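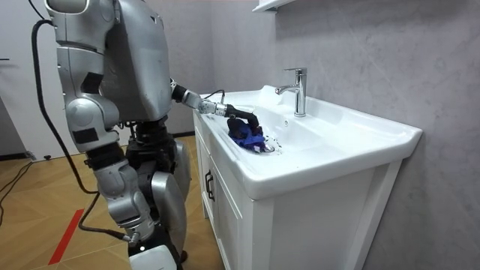
Hi Wellington – you asked for something readable this time instead of the spreadsheet with the colored tabs, so I'm just going to write it the way I'd tell you over coffee. The big news of the summer is that the sinks are going well! When I wrote the proposal I had bathroom sinks down as the thing we'd try last, and they've become the job everybody stops to look at, the robot leaning in with one arm over the rim and the gripper pressing that blue cloth right down into the bottom of the bowl. The blue cloths are the sink cloths, same color code the crew has always used. We kept the code exactly as it was so a person and a robot can follow one another through a unit and not have to leave notes.

For anyone on your side who's reading one of these for the first time: Forach cleans and turns over furnished short-stay apartments, and your money is paying for us to find out what happens to a cleaning crew when one of these machines joins it. We have the practice bathroom at the depot and, as of August, one real building, which is the Oláh. Zivden supplies the robot and the support, and we supply the bathrooms and the opinions (lots of opinions).

Where we are

Since the last report we've logged 711 wiping runs in the practice bathroom. Of those, 495 passed inspection with no one touching up afterward. The inspection is the ordinary one, the same sheet we use for people, and Jacinto Barrera does it because he's done it for the crew for years and he doesn't go easy on anybody. Most of the fails were the strip behind the faucet. The bowl itself is nearly always fine. It's the ledge where the faucet is mounted that gets a lick and a promise, and then Jacinto runs his finger along it and shows me the finger (the clean way).

Mirrors are still bad. I'd like to stop trying them until winter, please. Cabinet fronts are okay as long as the handles are the bar kind, and the knobs on the older vanities at the Oláh keep snagging the cloth. Floors we haven't touched and I don't plan to under this grant.

What's changed for the crew

This is the part I know you care about, and I do too.

The first thing people noticed was their backs. A full shift used to mean bending over bathroom after bathroom, and for the ones paired with the robot at the Oláh a good part of that bending has gone away. I asked everyone to write down how they felt at the end of each shift, one line, nothing fancy, and the back and shoulder complaints have dropped off a lot on paired shifts. It's a small crew and a short stretch, so please don't put it on a poster yet.

The second thing was that they were bored, which I hadn't planned for at all. In the first paired weeks we had one person standing there the whole time, watching it wipe, and watching something wipe a sink is a long afternoon. We changed that in August. Now the person does the bedroom and the kitchen with the door open, and goes over when the tablet chirps. Everyone likes this better, me included, though it does chirp too much. Zivden has promised a quieter setting and I've asked twice.

The third thing is money, and I want to be straight with you about it. Two of the crew have moved up to what we're calling lead operator, with a raise, and they do the setup, the cloth changes and the log. The others haven't moved up, and they've noticed. I told them in writing that no hours get cut during the pilot, and that has held. What they want to know is what happens after the pilot, and I don't have an answer that satisfies them or me. I'd love to spend a good chunk of our next call on this one!

Also, the crew has strong feelings about cables. We've put "cable check" on the start-of-shift list, right after "wet floor sign," at their request. It's a good rule and I wish I'd thought of it.

Training

We ran the sessions in pairs, an experienced cleaner with a newer one, and that worked much better than the classroom day (sorry, I know the classroom day was my idea and you paid for the sandwiches). The material from Futex was too technical and very much written for a factory. Jacinto rewrote the first part in plain English and Spanish and it's now four pages with big type. People read it, too. I found a copy taped up inside the supply closet with somebody's notes on it, including a very fair one about how the manual says "item" when it means "rag."

Spending

We've spent $3,739 on supplies and small stuff this period, mainly cloths, spare gripper pads and the flooring for the practice bathroom. Cloths were over budget because the robot grips hard and they fray at the corners. I've just ordered another 100 in a heavier weave and we'll see. Wages and the Zivden support contract are on plan, and the full sheet is attached for your finance people, colored tabs and all.

What's next

Faucet ledges first. Zivden wants to try a different wrist angle there, and Jacinto wants to try a folded cloth instead of a bunched one, so we'll run both and I'll let the inspection sheet settle it. After that, a second floor at the Oláh if the building manager still wants us, and she says she does as long as we stay out of the service elevator in the mornings.

I'd also like your okay to move the mirror money over to the lead operator wages, so that a third person can step up this fall. There's someone ready for it. Could you let me know before the schedule goes out? I can send the numbers separately – they're short.

Talk soon, and come visit! We'll let you hold the tablet.

2026-09-01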